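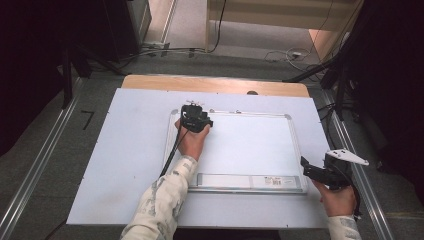

Small Whiteboards, Cleaned and Sorted

This page covers the tabletop whiteboards we cleaned before they went back into the meeting rooms at the Ciltbridge office. The work was done in March, over 2 afternoons. There were 10 boards in the batch, all small enough to lift with one hand. Click any entry to open the larger version.

1. Board on the work table
Thin silver aluminum frame, rounded gray plastic corner pieces, silver marker tray along the bottom edge. The writing surface is mostly blank, with faint smudges. The small white label with the barcode is still on the tray, near the right end. We leave these labels on. They are a pain to peel and the glue collects dust afterward.

Notes on the set

Surface. Faint smudges like the ones on this board usually come off with a damp microfiber cloth. For old marker lines, go over them with a fresh dry-erase marker and wipe right away. If that fails, use a little rubbing alcohol on a paper towel, then plain water. Do not use scouring powder. It dulls the coating and the next person's writing will stick.

Frame and corners. Wipe the frame with the same damp cloth. Dirt gathers where the plastic corners meet the metal, and a cotton swab gets into the gap. Press each corner piece to see if it moves. Loose ones go in the repair box with the board's room number on a piece of tape.

Tray. Marker dust packs into the tray. Brush it out dry first, over a trash can. Water turns it to gray paste.

Work surface. Lay the board flat while you clean it. A big, smooth board over the tabletop keeps the small one level, and a few scuffs on it do no harm.

Storage. Boards are stored upright in the Walilen cabinet, writing side to writing side, with a sheet of paper between them. Markers and erasers go in the drawer underneath. Please do not stack boards flat, as the trays scratch whatever is below them.

Where they went

Four boards went to the Udasar room, four to the Koivisto room, and the remaining two are spares. The spares can be borrowed from the front desk. Sign the sheet and bring the board back wiped.

The larger wall boards have their own gallery page and were not part of this batch.

Gallery views: 3,464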